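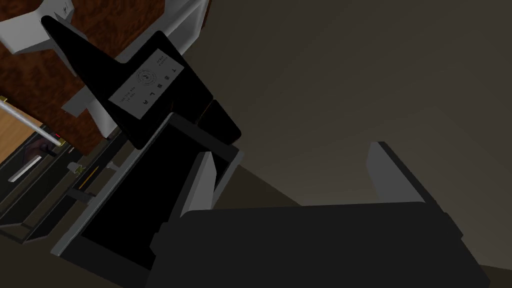

Ticket Harasym — Échecs de saisie en simulation, vue poignet
Ouvert par : Clementina Abreu
Suivi : Ottilie Ruchti
Date : 11 novembre 2022
État : résolu, à surveiller

Clementina Abreu
Bonjour ! Je relance l'évaluation de la politique Dukura dans les scènes de cuisine Trevby et j'obtiens 38 réussites sur 100 essais. En juin, avec le même point de contrôle, on était bien au-dessus. Les doigts se ferment à côté de l'objet, toujours du même côté. J'ai vérifié la graine, la version des maillages et la fréquence de commande : rien de changé.

Ottilie Ruchti
Super cas, merci ! Peux-tu rejouer la même graine avec la caméra externe seule ? Si le score remonte, on saura où creuser. Regarde aussi l'extrinsèque de la vue poignet dans le fichier Drullitz.

Clementina Abreu
Fait. Caméra externe seule : les doigts se ferment au bon endroit, même graine, mêmes objets. Dans la vue poignet, le corps de la pince prend presque toute la moitié basse et le doigt gauche monte tout contre la paroi de la boîte noire. L'étiquette TESLA reste lisible, donc je ne soupçonne pas la résolution du rendu.

Ottilie Ruchti
Trouvé, je crois ! Le convertisseur Drullitz applique deux fois la rotation du support. L'écart est de 3 degrés, assez petit pour passer au contrôle visuel. J'ai poussé un correctif sur la branche harasym-poignet. Vide le cache des observations avant de relancer, sinon il recharge les anciennes poses.

Clementina Abreu
J'avais oublié le cache au premier passage, forcément : 33 sur 100, j'ai eu un petit coup au cœur. Après nettoyage, le biais latéral a disparu et les courbes se superposent à celles de juin. C'est vraiment beau à voir — et ça confirme que la politique s'appuie fortement sur la vue poignet en fin d'approche, ce qu'on voulait mesurer depuis longtemps !

Ottilie Ruchti
Génial. J'ajoute un test sur l'extrinsèque au chargement de la scène. Je laisse le ticket visible jusqu'à la prochaine série complète.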